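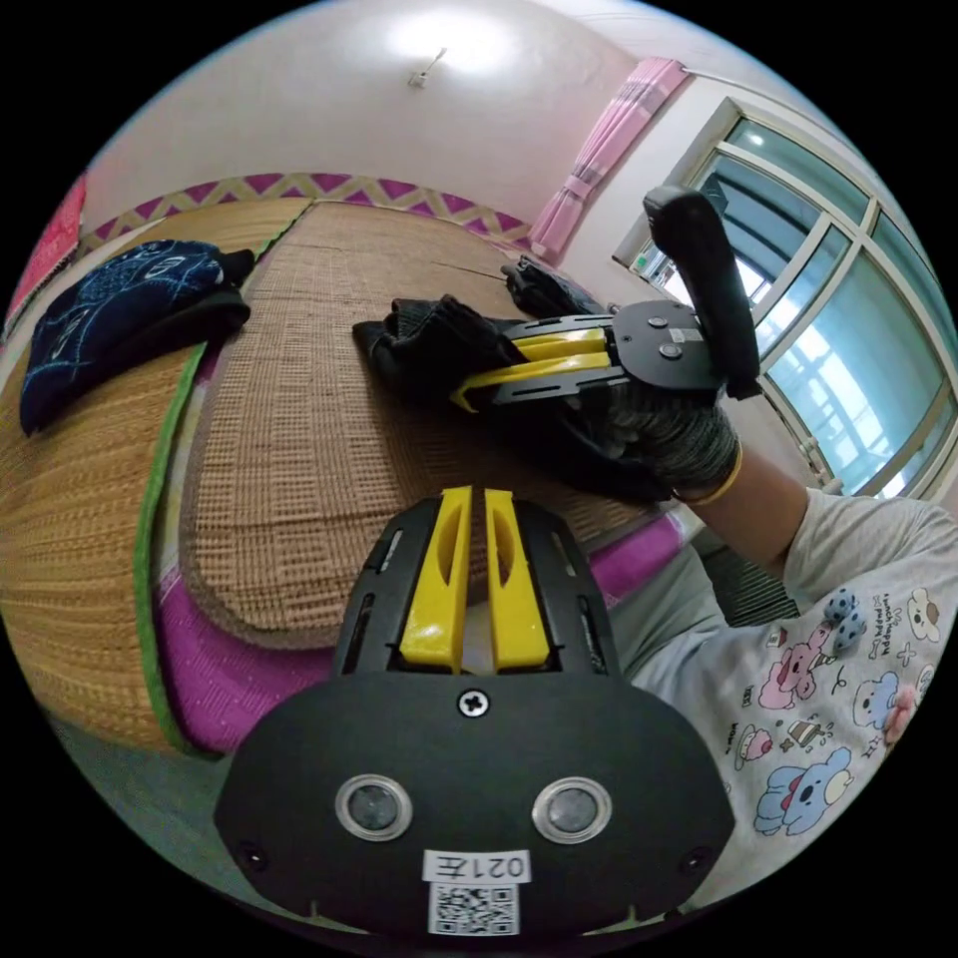
Summer bedding and the clothes that end up on it: what is worth doing

Every spring the same advice comes round about woven bed mats. Soak them in vinegar, rub them with lemon, iron them under a towel. I have tried most of it over the years and I would skip nearly all of it.

Start with the mat itself. Rattan doesn't need a special cleaner. Jatard sells a spray for it, and I used a whole bottle in March without seeing any difference from a cloth wrung out in plain water. Wipe along the weave, then leave the window open until the mat feels dry on both sides. The underside is the part people forget, and it's where the musty smell starts.

If you keep a smaller pad on top, lift it off before you wipe. Grit collects underneath and scratches the strands. Check the bound edge too. Once the stitching goes, the weave behind it goes fast, and a few stitches by hand will hold it for another summer.

Now the clothes. I am told a bed is a terrible place to fold. The Mernico folding board people certainly think so, but a bed is wide, it's at a decent height, and you already own it. Two things do matter:

Shake dark clothes out somewhere else first. Lint and bits of dry fiber show up on black fabric more than on anything.

Deal with straps before you fold. Lay them flat across the body of the garment and fold over them. If they hang off the side they catch on the weave, and one good tug can lift a strand.

For a crumpled piece, find the top edge, pick it up by two points and let it hang for a moment. Most of the bunching drops out. Smooth it once with a flat hand and fold. I don't believe in the 8-step method that keeps getting passed around — by the fourth step you could have put the thing in a drawer.

Stretchy sportswear hardly needs folding at all. I had a Kovosport top rolled up in a drawer all winter and it came out no worse than the folded ones.

As for scented drawer sachets, I remain unconvinced. Mine smelled nice for 65 days and then smelled like dust.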